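The Ballard Street Armory Drill Hall: A Student History Project

Project report, spring semester
Group members: Nadja Hauser, Rosalie Hämmerli, Efthymia Raptis
Advisor: Gebhard Strebel

Why we picked this topic

All three of us had walked past the old drill hall on Ballard Street hundreds of times without knowing what it was. Rosalie thought it was a closed-down skating rink. Nadja thought it was part of the bus depot. When Mr. Strebel handed out the list of local history topics and we saw "Wellville militia company, records incomplete," we grabbed it right away, and we are so glad we did!

Our question was simple to write down and hard to answer: who were the men of the Wellville company, and what happened to them after they came home from France in 1919? The town has a stone marker with the name of the company on it, but no list of names. We wanted to make that list.

Sources

Most of our material came from three places. The first was the county records room, where Edeltraud Hofstetter let us use the long table by the window and showed us how to read the old muster cards. The second was the Talukder family papers, a set of letters and account books given to the public library by the family that later bought the drill hall and ran a furniture store there. The third was the town newspaper on microfilm.

The muster cards were the best part. Each one gives a name, an age, a trade and a home address, and on the back there is often a note in pencil. Some of the notes are just "disch." with a date. Others are wonderful. One man was written up for keeping a goat behind the stables, and the next note on the same card says the goat had been "returned to proper owner." We read that one out loud several times.

We photographed every card we could find and typed them into a spreadsheet. In the end we had 126 cards. According to the newspaper the company had 135 men when it left town, so we are still missing 9. We know the names of two of them from the letters.

Working method

We split the cards by last name. Efthymia took A to G, Nadja took H to N and Rosalie took the rest. Every entry was then checked by a second person, with the photo of the card open next to the spreadsheet. This was slow, but it caught a lot of mistakes, especially with the letters u and n, which look exactly the same in the clerk's handwriting. For two weeks we had a man named "Brnuer" who was of course Bruner.

We used a free program called Kundo to link the cards to street addresses on the 1915 town map. It took an afternoon to learn and crashed twice, and we would still recommend it to any group that works with addresses. Seeing the dots come up on the map was probably the most exciting moment of the semester. You could see right away that a big part of the company came from the six blocks between the river and the brickyard. These men were neighbors before they were soldiers!
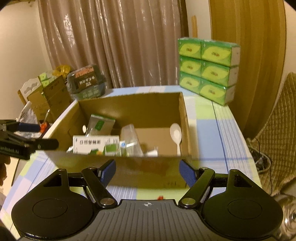 The trades fit with that. The most common one on the cards is brickyard laborer, followed by teamster and then farmhand. There is one dentist, one piano tuner and one man who gave his trade as "none at present." We had expected more farmers, because the marker on the green shows a plow, but most of the farms were further out and their sons seem to have joined the company in the next town over.

The building

The drill hall went up in 1908. We found the building costs in the newspaper and the floor plan in the Talukder papers, drawn when the family was getting ready to put in display windows. The drill floor was 1440 square feet, which sounds large until you try to picture the whole company marching on it. Mr. Strebel marked off the same area for us in the school gym with tape, and we invited our history section to come stand in it. It was a squeeze, and we were only one class.

From the letters we learned that the hall was used for much more than drill. There were dances, a poultry show every fall, and basketball games against other companies. The account book for 1912 has an entry of $10.45 for "repair of window, basketball." (In our first draft we typed this as $1045, and Nadja spent an evening wondering what kind of window they had.)

After the war

This was the hardest part. The cards stop in 1919, and after that you have to look for each man separately. We followed 40 men through the city directories up to 1930. More than half of them were still in Wellville, many at the same address as before. The brickyard closed in 1924, and after that the trades change a lot: we found a mail carrier, two bus drivers and a barber who had all been brickyard men.

The company held a supper every September in the drill hall, and kept it up even after the hall became a store. The Talukders pushed the sofas against the walls for it. Rosalie found the menu for 1931 folded inside an account book: ham, potato salad, three kinds of pie. It was signed on the back by 31 men, and we matched 28 of those signatures to cards. The other three might be some of our missing names, or they might be guests. We can't tell yet.

Problems

Our biggest problem was time. We planned four weeks for the cards and needed seven. We also started reading the microfilm from the beginning of the war, when it would have been smarter to start from the return home and work backward. The film for most of 1920 is too dark to read, and the library does not have a second copy.

We also should have agreed on how to write dates before we started typing. We had three people and three ways of doing it, and Efthymia had to fix the whole column by hand.

What comes next

The spreadsheet and the map are now at the records room, and Ms. Hofstetter has already used them to answer a letter from a granddaughter of one of the teamsters. She sent back a photo of him in uniform, the first face we had for any of the cards. Nadja and Efthymia want to keep going over the summer and look for the rest of the names in church registers. If your family is from the river blocks and there is a box of old papers in the attic, please get in touch with us through the school office.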